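## 3.2 Surfaces, cloths and the resting position of glassware

The households in the study differed little in what they owned and a good deal in where they put it down. Of the 26 kitchens visited, 17 had a permanent drying area beside the sink, and the remaining 9 set one up when it was needed and cleared it afterwards. We refer to the second group as temporary-area households. Their habits are the main concern of this section, as the boundary between a drying area and an ordinary worktop has to be made again on each occasion, usually with a cloth.

Participants were asked to wash, dry and put away a fixed set of drinking vessels in the way they would on a normal evening. No instruction was given about cloths, racks or trays. The set contained plain tumblers, stemmed glasses, ceramic mugs and tinted glass cups with a moulded pattern. Sessions were coded independently by two of the authors (Tang and Antwi), and disagreements were settled by a third (Ofori). The codebook follows the one drawn up by Yakubu for the Skarard pilot, with one change: the category "on side" was separated from "inverted", which the pilot had treated as a single resting position.

Three resting positions were therefore recorded: upright, inverted and on side. A vessel was coded as on side when its wall was in contact with the surface and its opening faced horizontally or nearly so. The surface under the vessel was coded separately as bare, covered or mixed. "Mixed" was reserved for vessels that touched both the cloth and the worktop, and it was used rarely. Figure 4 gives an instance of the on-side position on a bare surface: a translucent amber-orange cup on light wood, with a blue cloth laid flat nearby. The faceted pattern can be made out on the inner walls through the open rim.

The combination of an on-side vessel, a bare surface and a cloth within reach was more frequent than we had expected. The pilot report assumed that a cloth, once spread, would be used as the place to put things. In the temporary-area households this held for inverted vessels, which were nearly always stood on the fabric. Vessels laid on their sides were placed on the worktop next to it. 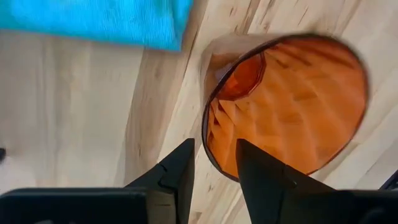 **Figure 4.** Patterned glass cup, coded as on side / bare. Cloth coded as flat, adjacent.

Two accounts of this difference can be offered. The first is mechanical. A cup with a tapering wall rolls in an arc when it is laid down, and a soft cloth gives it an uneven bed. Several participants said that they did not trust a glass to stay still on a towel, and one pressed the fabric with a finger to show how it gave way. A hard surface was described as "more certain", although a smooth board offers little to stop a round vessel once it has begun to move. The moulded cups may behave differently from plain tumblers in this respect. Facets on the outer wall would be expected to limit rolling, but where the pattern is confined to the inside it can have no such effect. The codebook did not distinguish between the two, and we regard this as a weakness.

The second account concerns the meaning given to the cloth. Qian, who conducted the follow-up interviews, found that participants spoke of the cloth as a tool or as a place, but seldom as both within the same session. Where it was a tool, it was picked up, used and dropped flat again, and anything resting on it would have been in the way. Where it was a place, it stayed put and a separate tea towel was used for drying. The first pattern was strongest among participants with a single cloth in use. In those sessions the cloth's position on the worktop shifted between one vessel and the next, and its edges were rarely squared to the board.

The material of the worktop also appears to matter. In the Opoku flats, where the kitchens have wooden surfaces, participants often mentioned rings and marks. We had supposed that concern for the wood would lead to more use of the cloth as a barrier. The coded data do not bear this out. Concern was expressed mainly about upright and inverted vessels, whose rims or bases leave a full circle, and on-side vessels were generally thought harmless. One participant remarked that a glass on its side "only touches in a line". In the Tustau houses, which have stone or tiled worktops, marks were hardly mentioned and noise was the more usual complaint.

Some caution is needed in reading the on-side category. A coded position records where a vessel lay and does not establish whether it had been placed there or had tipped over. Where the action itself was observed, coders added a note of "laid" or "fallen"; where it was not, the field was left blank. Figure 4 belongs to the blank group. Blank entries are included in the counts of resting position but left out of the analysis of placement choice in Section 4.

A related difficulty arose with adjacency. The pilot defined a cloth as adjacent if it lay within one hand's width of the vessel. Hand widths vary, and the two coders applied the rule differently until a fixed distance was agreed during the April revision. Sessions coded before that revision were coded again in full. Agreement on surface type was high throughout, while agreement on adjacency improved only after the change. The revised rule is given in Appendix B, together with the sheet used to record cloth condition (flat, folded, bunched or hung).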